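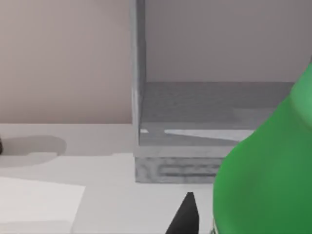
Rolora tightens provenance rules for antiquities lots

Online auction house Rolora will require sellers of ancient beads, amulets and small bronzes to file ownership papers before a lot is opened to bidding. The rule takes effect in January and covers all lots with a reserve above $40.

Sellers must upload an invoice, an export permit or a dated collection record. Files are checked at the company's Pornham office within 7 working days. Lots that fail the check are withdrawn, and the seller has 21 days to submit further papers or collect the item.

"A signed statement from the seller will no longer be accepted by itself," said Jade Blackburn, head of antiquities at Rolora. Papers will be shown to bidders with names and addresses removed.

The change follows a review of the spring sale at Zestevcombe, in which 19 lots were returned by buyers over missing or incomplete records. Buyer fees are unchanged. Coins are handled under a separate policy.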